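Salehi brings live pitch and court scheduling to the Mitton Youth Cup

Mitton, Feb 25, 2024

Organisers of the Mitton Youth Cup are delighted to announce that this summer's competition will run on Salehi, the scheduling system for amateur sports tournaments. It will be the first time that football and netball at the Cup have shared a single timetable, and we can't wait to see it in use!

The Cup has grown a great deal. It began as a one-day football event on the two pitches behind the leisure centre, and this year 77 teams have entered across 6 age groups, with more than 1,000 players expected over the weekend. Fitting all of those games in used to mean a very large sheet of paper, a pencil, and a long evening with somebody ringing round the managers. One late kick-off on pitch three could push back everything behind it until the finals were being played in fading light.

With Salehi, the fixtures desk enters the venues, the match lengths and the rest each age group must have between games, and the system builds a full timetable. If a match overruns or a pitch has to close, the desk moves that one game and the program shows straight away which others are affected. Managers get the new time on their phones, and so do the referees. Parents can follow a single team without scrolling through everybody else's matches (a request we have had every year since the Cup added its under-9s).

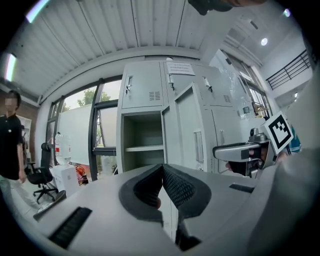
Demyd Dmytriv remarked at the trial run that the part he liked best was being able to block out a coach who looks after two teams, so that both sides never play at the same hour. He added that he had once spent a whole Saturday's worth of matches running between two ends of the same park, and would happily never do it again.

That trial run took place in February at the Flutesura indoor tournament, using 8 courts. The desk staff tried out late arrivals, a team dropping out on the morning and a change of referee halfway through a round. Their comments led to two changes which will be in place for the summer: a larger print size on the court sheets, and a warning when a team is given less rest than the rules allow.

Printed timetables will still go up beside the refreshment tent and at the Plastitz Road entrance. Plenty of families like to have something on paper, and the phone signal on the far pitches is patchy at best.

Team managers will receive their log-in details by email once squad lists are in. A short practice session will be held at the clubhouse for anyone who would like to try the system before the Cup, and managers from other local tournaments are very welcome to come along too. The draft timetable will be published after that session, with a week allowed for managers to report clashes.

Notes for editors

The Mitton Youth Cup is an amateur football and netball tournament for boys and girls. Salehi covers fixtures, venue allocation, referee rotas and results. Requests for interviews or press passes should be sent to the Mitton Youth Cup press desk.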